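Filed under: Reviews / Workshop Safety

The Merus bench safety guide runs to 17 pages, and over 2 of them deal with liquids, a subject Morais dismissed in one line. Rule one: water stays away from anything with a plug. Sensible – and a little hard on those of us whose task is pouring.
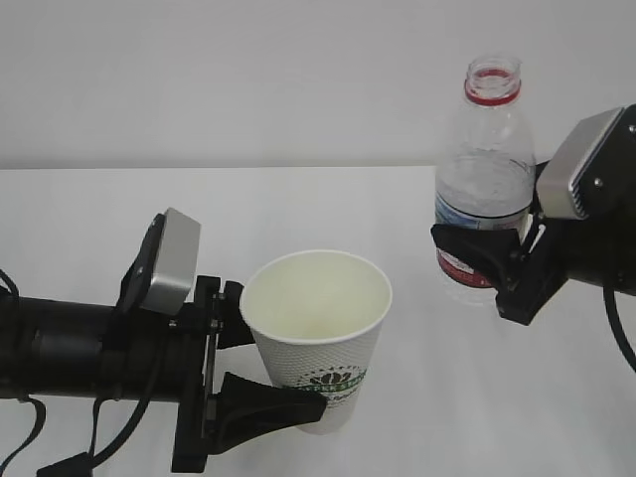 Rule four is better. Keep the bottle part full, use a paper cup, and know where your cables hang before you tip anything. I'd pay for that page alone. The glossary I'd return.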